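Lime plaster in the back bedroom, part two

The second coat is on. I left the scratch coat for most of December, longer than the bag suggests, as the room has no heating and the outer wall faces north. The keying had held well, apart from a patch beside the chimney breast where I had skimped on the misting and the old brick pulled the moisture out too fast. I cut that back to the brick and did it again.

For anyone pricing the same job: materials for this coat came to £332, against £435 for the first, which included the laths. I used the Plusutex putty mix for both. It is stiffer than the Landico one I had downstairs and hangs better on lath, but it needs knocking up for longer than you would think. Five minutes with a paddle is not enough. I rest it, then knock it up again.

The window reveals were slower than the walls. Neither side is plumb and the head drops towards the left, so I followed the old line instead of squaring it up. A straight reveal would have made the sash look crooked. The beads came off the Chowdary site and were the wrong depth, so I ruled the corners by hand against a planed batten.

The floor is next. The boards are original pine, with gaps wide enough to lose a pencil in. I was quoted £1,000 to lift, relay and sand them, and have decided to fit slivers from the Plokolia reclamation yard myself – glued on one side only, so the boards can still move.
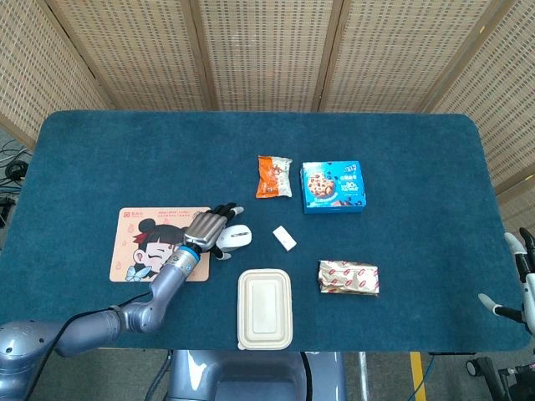 Rattan divider, five panels, behind the big table.

Limewash has to wait until the walls have dried to an even colour. The chimney breast is still two shades darker than the rest, and I have stopped checking it every morning.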